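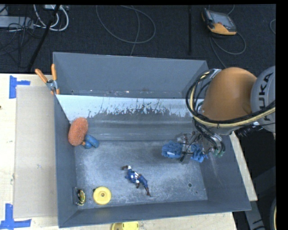

## Gripper hoses and cables drag on the bin when picking near the wall

**Zanele Hendricks**

KUKA arm, finger gripper, mixed items out of a gray sloped-wall bin. Cables loop under the arm. On back-corner picks the loop rubs the rim and I get a collision stop, 3 in the last 1,000 cycles. Shorten the loop or move the bin?

**Craig Jardine**

Don't shorten it yet. Jog the wrist to both ends of its travel at reduced speed and watch the slack. If it goes tight at either end, you have none to give away. Move the bracket up the arm 10 mm at a time and repeat. Check the hose fittings for leaks afterward. Then re-teach the back-corner approach with the wrist turned so the loop faces the open side.

**Ortner**

Had the same stops. Moved the bin, fixed. Clamp it and tape the table so it goes back in the same spot.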